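The Long, Slow Pleasure of a Pot of Beans

The first pot I ever cooked in Hedholm was a disaster, and I loved it anyway. I had rented two rooms over a hardware store, it was December, and the stove had one burner that worked and another that clicked at me all evening. I put dried beans in cold water with an onion and a spoonful of salt and went off to read. Three hours later half of them were soup and the other half could have been used as gravel. I ate the lot with buttered toast, standing up, and felt like a genius.

I have been cooking beans every week since then, and I still get a little excited when I hear them rattle into the bowl. There are so many kinds! Small black ones that turn the water purple, fat white ones with skins so thin they almost aren't there, speckled ones that lose their spots in the heat and come out the color of milky coffee. A bag costs next to nothing. It will sit in the cupboard for months and never complain.

Age matters, though, and the bag won't always tell you. My Hedholm beans had probably been on the shelf for years. Old beans drink slowly and cook unevenly, and no amount of stirring will fix them. These days I buy mine at the Restrepo market hall, where the growers bring in the new crop at the end of fall and the sacks stand open so you can run your hand through them. Look for a slight shine and skins without wrinkles. If there's a lot of dust and broken bits at the bottom of the sack, walk on to the next stall.

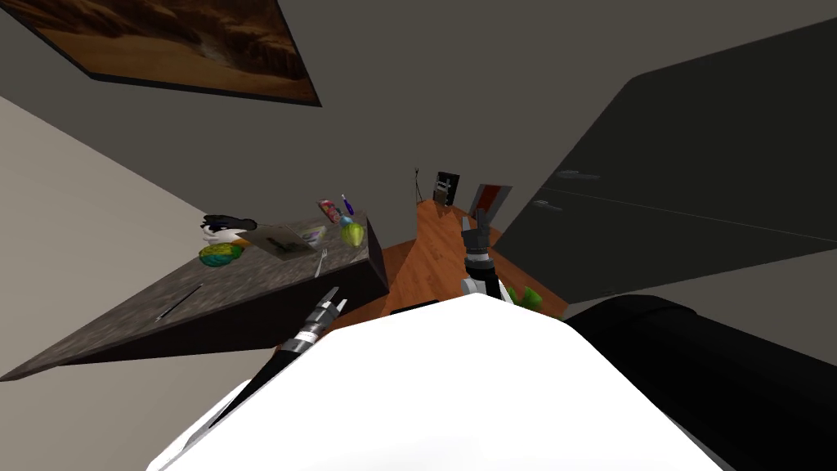 Soaking is where people start to argue. I've met cooks who would sooner skip breakfast than skip the overnight soak, and others who think it washes away all the flavor. I soak big beans and leave small ones alone. The water gets salt, a good spoonful to the quart, and this was the change that made the most difference in my kitchen. Salted water softens the skins, so the beans hold together and still go creamy in the middle. The old rule that salt makes beans tough has been handed down through more families than mine, and I held on to it far too long.

Then comes the pot. I wanted to love my pressure cooker, I really did, and on a busy evening I'm glad to have it. But a heavy pot with the lid a little open is a different kind of afternoon. The water should barely move – one lazy bubble, then another. I add half an onion, a couple of garlic cloves with the skin still on, a bay leaf and more olive oil than seems right. The oil goes into the broth and the broth turns silky, and by the second hour the whole apartment smells like somebody has been looking after you.

Taste early and taste more than one. A single soft bean means very little when it has a whole potful of neighbors. I eat a spoonful from the edge and a spoonful from the middle, and if all of them give way when I press them against the roof of my mouth, the heat goes off. They stay in their broth until they're cool. (Please don't pour that broth down the sink. It is the best part, and a cup of it will rescue almost any soup.)

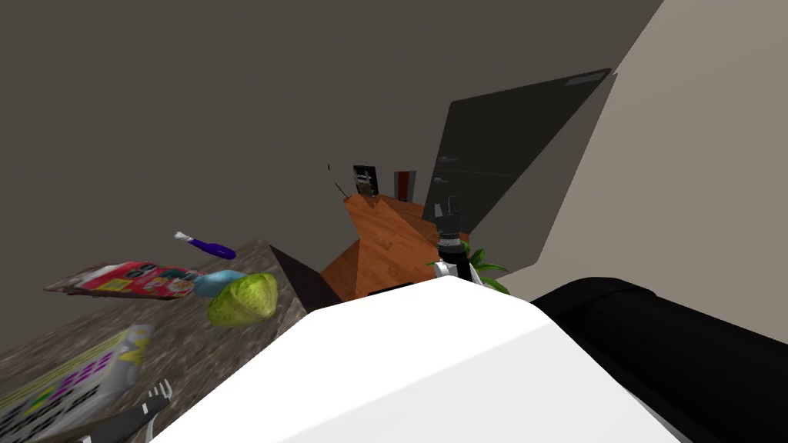

Wood grain, warm brown against dark gray.

If you ever get to Wudero, go for the bean supper. It's held in the old rope works, at long tables, and the year I went there were 70 of us passing bowls down the line. The cooks had baked the beans overnight in clay pots with smoked pork, dried apple and a dark, bitter syrup I have never managed to match at home. The top was almost black and cracked when the spoon went in. I sat next to a couple who had driven over from Drovico and were on their third helping, and we talked for an hour about nothing except whether mustard belongs in the pot. They said never. I say a little, at the end.

Leftovers are half the reason to cook a big batch. On day one I eat them plain in a bowl, with oil and black pepper. The next day they get mashed onto toast with lemon, or fried in a hot pan until the edges go crisp. Whatever is left after that goes into the freezer in flat bags, covered in broth, with the kind of bean written on the outside in thick marker. Right now I've got two bags of white beans in there and one where the marker rubbed off, so supper tonight will be a surprise.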